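Project report: Can a machine tidy a bookshelf yet?
Group 4, draft 2, due Friday

Aim. Find out how close two-fingered grippers are to doing dull chores, in our case picking up and re-stacking used magazines and books. We chose this because the shop we modelled it on (Gemach, second-hand, mostly print) handles 2000 items in January alone and it's all done by hand.

Tasks: grab a stack, shift it, square it up. Glossy covers, thick paper edges. 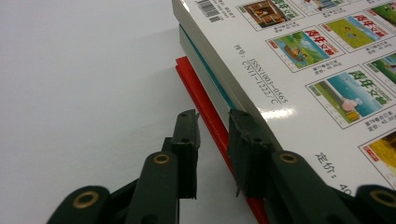
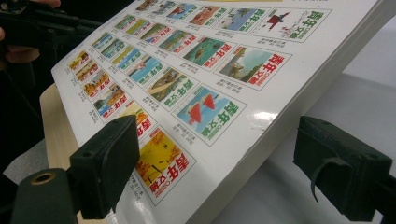 Method. Hand-held gripper first, so a person shows the movement, then the same moves go into Tromby, our planning program. 166 demonstrations recorded, 157 kept. The other nine had no usable start point, our fault for rushing.

Results. Tromby finished 122 of the 157 moves when replayed on the arm. Single books fine. Stacks less fine. Main problems:

Slipping. Books on top slide over the ones underneath when you squeeze only the top one. Fingers have to go lower, but then they hit the table.

Glare. Shiny covers under the ceiling lights confused the edge finder. Turning off one row of lights helped alot.

Squaring up. A person taps the pile on the table and its done. Tromby pushed one side, then the other, then the first side again. Took ages.

Compared to Adomaitis (the older program from last year's group), ours was quicker to set up but fussier about where the pile starts. Mono, the single-camera version, we ran out of time for. Should of started that earlier.

Discussion. Would a shop use it? Not yet. One person clears a shelf before the arm has done its first pile. Moving one book from A to B, yes, if someone lays it out neatly first, so you've done half the chore anyway.

Next: softer finger pads, a tilted table, test Mono properly. Also paperbacks, they flop. Colour labels on spines maybe, need to ask if that's allowed under the marking rules.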